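### 4.2 Working rules for the open case

Draft, Tue 11 April. Comments from the Plunddale side still to be merged.

The rules in Section 3 were written for flat parts on a flat bench. A desktop computer is neither. The case is a box with sharp sheet metal on the inside, cables that move when you touch them, and parts that must come out in one piece if they're going to be reused. So we rewrote them for teardown. Stulance, our name for the rule set, now has 7 rules for work inside a case. The ones that caused the most argument are below.

*Rule 1, power.* Mains lead out before the cell is armed. Not switched off, out. The operator signs for it. No signature, no run.

*Rule 2, approach.* The gripper goes in along the open side and stops short of the first part. It holds there until the operator confirms the target. Figure 3 gives the view the operator has from the wrist when working on the hard drive caddy. 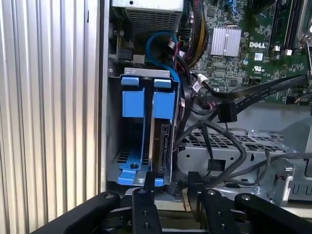
*7 min read*

**Figure 3.** Wrist view into an open Dell desktop. Blue drive caddy upright in its bay, release tabs at the top, cables to the right of it. Both gripper fingers in view.

Two things to take from Figure 3. First, the release tabs sit right under a metal bar, so there's very little room for a wide finger coming from above. Second, the blue data cable drops down along the side of the caddy. A finger that closes on the caddy without checking could close on the cable too. Earlier drafts had nothing on this. Kazlauskienė, the lab that reviewed the first version, asked for a cable rule and we agree with them.

*Rule 3, cables.* Any cable next to the grip area gets named in the run sheet before the fingers close. If it can't be moved aside, unplug it or skip the part. Never pull a part against a cable to see if it gives.

*Rule 4, force.* Start at the lowest grip setting and go up one step at a time. Max 2 steps on plastic parts. After that a person takes over.

*Rule 5, wrist camera.* Finger tips must stay in view the whole time. If either one is lost, stop. We first allowed a short gap and dropped it in October, too easy to abuse.

We tried the rules at the Brisalville site on mixed desktops. Of 94 runs, 82 were done with no rule broken. Most of the rest were Rule 3: the cable was seen but not written down, which we still count as a break. Operators found the run sheet slow at first, roughly fair, and the form has been cut to one page. We have not tested whether the shorter form changes the result.

Limits. All the cases were opened by hand and laid out by staff beforehand, so nothing here covers cover removal. Boards and heatsinks are out of scope, as is anything with a swollen battery. The rules also assume one arm. Two arms in the same case would need a seperate rule on who goes first, and we dont have one yet.

The next section compares the run sheets with the force logs, and lists the wording changes made to Rule 4.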